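Household Robots: Your Questions

Can a robot do my chores yet?
A few of them, slowly! At Sokbridge we're most excited about doors, because so many chores start with one.

Why practice in simulation?
Ino, our test house, is all software, so we can run 3,000 tries without denting anything. Doors come first:
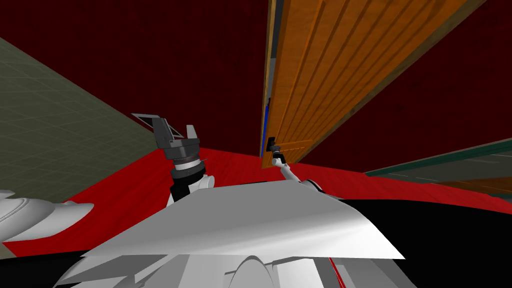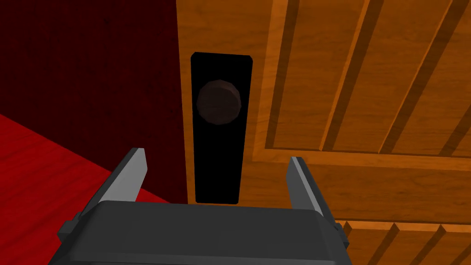
Both views are from Ino, with a gripper at the wooden door.

What about laundry?
Still hard. Damano, our folding project, has 200 towels to learn from and we'd love more.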